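Bench notes in pictures: cylindrical parts

Gallery 9 in the Gidero workshop series
Text by Torunn Westerberg
Updated May 28, 2024

The pages in this series record small parts as they lie on the bench, before anything is measured or taken to pieces. The present page deals with long cylindrical bodies: handles, sleeves, tubes and housings with one open end. Entries are short. They note the outline, the finish, any joint that can be found by eye, and whatever can be made out at the ends. Dimensions are kept in the parts register and are not repeated under the pictures.

Readers who use the Andale sheets will find the same terms in use. "Body" means the longest plain section. "Collar" means any wider section next to an end. "Rim" is the outermost edge of an open end, and "recess" is any opening set back inside it. A "seam" is a line where two sections meet, whether or not they come apart. The word "joint" is kept for seams that have been opened and found to separate.

Colour is given as it looks under the bench lighting. Matte black parts are the hardest to record, as the finish gives back very little light and shallow edges tend to vanish. A pale work surface helps with the outline but does little for detail on the part itself. For this reason the notes on dark parts say more about edges and highlights than about surface.
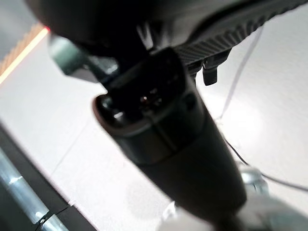

Black cylinder over a white tabletop. Matte finish with a faint sheen; a seam divides the slightly wider collar from the longer body.

The collar is the useful feature on a part of this type. It gives a fixed reference near the upper end, and the seam is straight enough to measure from. The rim is dark and rounded, with a thin brownish-grey edge catching the light on its left side. Inside that end is a small recess with points of coppery light in it. These may be metal contacts or some other internal component, and the entry leaves the matter open. The opposite end widens slightly, but it is too blurred for its shape to be recorded.

Register number 281. The entry carries the code C-O, for collar and open end. The code describes form only and says nothing of use. Parts with the same code can belong to quite different assemblies, and the register lists them by outline first and by assembly second.

Notes on the entry

Seams on black parts are checked twice, once under the overhead lights and once with a hand lamp held low. A moulding line can pass for a seam at first sight. If the two readings differ, the register gives both, with the hand lamp reading first.

Recesses are looked at but not probed. If contacts are suspected, the part goes to the electrical bench with a Grevier tag and stays there until the tag is signed. The register entry remains open in the meantime, and the gallery text is not changed until the tag comes back.

Slight widening at an end is recorded as "flare" when it can be measured and as "widening" when it has only been seen. The second word is used above.

The tabletop is wiped down between parts. Panel lines in the surface are ignored for measuring purposes – they are not square to the bench edge and should not be used as a guide when reading angles from a picture.

Register and related pages

The register stood at 1,182 entries at the end of April, of which 47 are coded C-O. Parts with a collar at both ends are on the Bhardwaj page, together with plain tubes and short sleeves. Flat brackets and plates have their own gallery, which uses a different set of terms.

Corrections to an entry should quote the register number and state which end of the part is meant. "Upper" and "lower" follow the picture, and "open" follows the part.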